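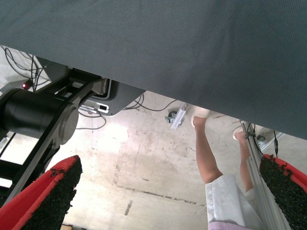
Chapter 4
Gears, Pins and the Trouble with "It Just Drops On"

Pick up almost any shop manual and you will find a sentence telling you to place the gear on its pin. Some add the word "simply." I have taught small assembly for a long time and I distrust that sentence more than any other in the trade. It skips the part of the job where most of the damage is done.

This chapter covers one modest task, putting spur gears onto a plate with upright pins so that they turn freely and mesh with their neighbors. We will spend more pages on it than you may think it deserves. By the end you should be able to say why a gear sticks, and you should have stopped reaching for a mallet.

4.1 What the catalogs claim

The Drelex catalog calls its training gears "self-locating." Tanguy says the same about theirs in bigger type. I asked Geetha Subramaniam, who ran the teaching bench at Inadent, to keep a tally over one term. Out of 200 first tries by new students, 80 gears went down without a second attempt. You may decide for yourself how much locating the gears were doing.

I would not lean too hard on that tally either. It was one bench and one group of students, and a bored student tries harder in November than in the last week of term. Still, it is more evidence than the catalogs offer.

4.2 The parts

Look at the plate before you look at the gears. A round plate with a hole through the middle and pins standing up from its face is about as plain as a fixture gets, and people stop paying attention to it for that reason. Check that each pin is square to the face. A pin that leans a little will take a thin gear and refuse a thick one, and the student will blame the gear.

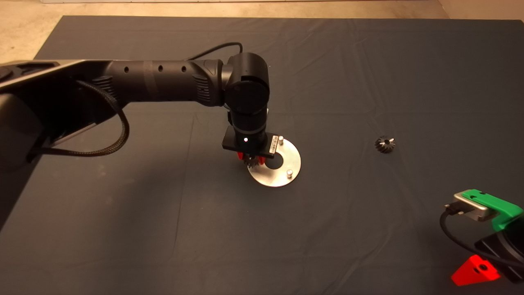

Figure 4.1 A small metal gear held just above the plate. Two pins stand on the plate's face, and the dark cloth shows through the central hole.

The cloth under the work is a matter of taste. Its supporters say it keeps parts from rolling and saves the finish on the plate. Both are true. It also wrinkles, and a plate resting on a wrinkle is not level, whatever it looks like from your stool. Smooth the cloth first. The Floltside bench guide (stock number 2482, if your library still has it) recommends bare steel, which I find noisy and no more accurate.

4.3 The bore

Students stare at the teeth. Teeth are what make a gear look like a gear, and twelve of them in a neat ring are pleasant to count. For this job, start with the bore. It has to pass over the pin with a small clearance all the way around, and if you come in tilted, the top edge of the pin bites on one side of the hole while the other side hangs open.

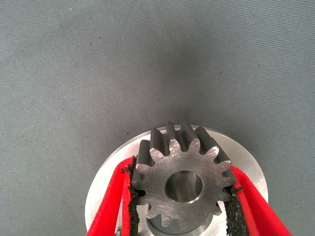 A thick gear is less forgiving than a thin one here, whatever you have heard about heavy parts "finding their own way." The longer the bore, the less tilt it will accept before it jams. Pushing harder makes the jam tighter. Lift, level the gear by eye against the plate, and try again with less force than before.

Scratches on the flat face are another favorite worry. Fine marks there tell you very little. A raised burr at the mouth of the bore tells you a good deal, and a fingertip will often find one before your eye does.

Before going on to 4.4, take one gear and one pin and seat the gear slowly, stopping wherever you feel it catch. Write down where it caught. Leave the oil in the cupboard for now; we come to oil in the next section, along with several claims made for it that I do not believe.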